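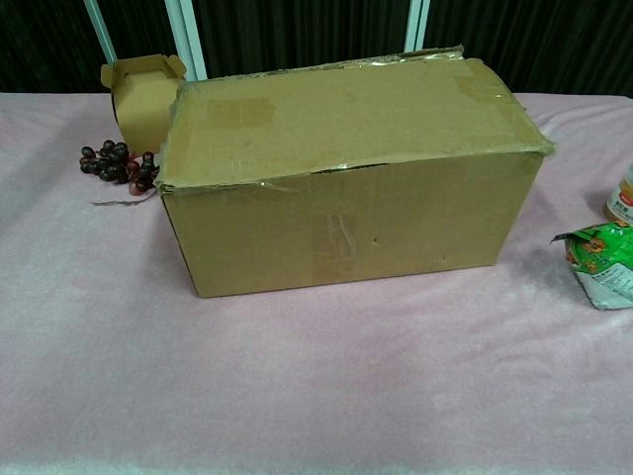

My sister asked me last Wednesday whether a robot could take over breaking down boxes yet, and I had to tell her not quite - though I'd love to be wrong! A new, square carton is one thing. An old one that's been taped over and over, with soft corners and a ragged flap, is hard enough for me before coffee.

So, until the machines catch up, my own way of doing it:

- **Clear some elbow room.** Snack bags and bottles go somewhere else first.
- **Feel for the tape ends.** Clear tape hides, so run a fingertip along the seams (this is the bit I'd expect a gripper to fumble).
- **Slit shallow.** If there's a soft cloth on the table, slide a board underneath.
- **Press, don't yank.** Worn cardboard tears in layers and leaves fluff everywhere.

Ximeng Tan, over at Stakwood, tells me their packing room flattens 300 cartons a day, and the battered ones still get set aside for a person with a knife.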